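Istell Brings Its Anime Knights Home in New Update to City Builder Plallau

BRODON, July 11, 2025 - Istell, the independent studio behind the hand-drawn kingdom building game Plallau, is delighted to announce that its biggest free update so far, The Saber Oath, is available to download today for every player who owns the game.

The update adds 49 new knights to recruit, each with a voice, a suit of armor and a long list of opinions about where the bakery should go. Players have been asking for them ever since the anime-style story chapters arrived in January, and we have loved reading every one of those letters (yes, even the very long ones about horses).

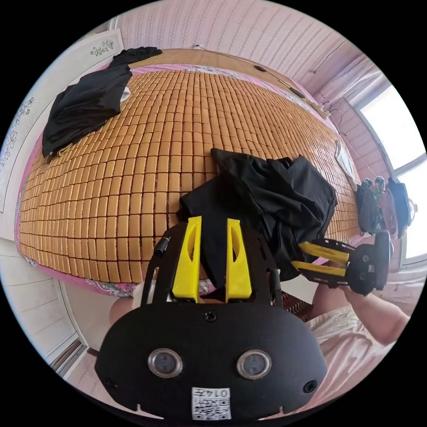
Knights in Plallau now belong to guilds, and a guild needs a hall, a banner and colors of its own. Players can paint all three in the new workshop, which opens once a town reaches 64 households. Black with bright yellow is among the starting pairs, and every color can be changed later at no cost in gold.

The Saber Oath also brings a winter festival, gentler tax rules for small villages and fixes for the river bridges. Saved towns from earlier versions will load as they are, walls and all.

Plallau is available now for PC.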